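Mundside Robotics Club - September progress report
To: Hnat Kobzar, Prasine Fund
Monday, September 24, 2018

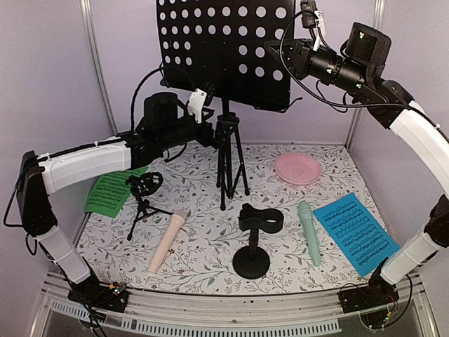
The music table, with both arms, the stand, two song sheets and the toy microphones.

Hi Hnat! We're back at it, and the kids picked up pretty much where they left off in the spring. They voted to call the two-arm setup Gredero (don't ask me, I lost that vote) and the theme this fall is getting a stage ready for a concert.

The task they're working on is putting the sheet music up on the stand. Paper is hard! The grippers either miss it or crumple it, and the ledge on the stand doesn't leave much room for error. So far we have 111 practice runs saved, and the goal is 300 before the Casado showcase. The microphones go a lot better - the younger kids get those into the clip most of the time now, and they cheer every time.

Money: $50 of the supplies line went to song sheets and replacement cable ties. I'd like to move what's left of the travel line over to spare gripper fingers, if that's OK with you. Just reply yes or no and I'll fix the budget sheet.

Still open: the second arm drifts a bit after a long session and we haven't found out why. I'm going to swap the wrist motor and see. We also need 2 more adults for the late group.

More next month,
Maksym Symonenko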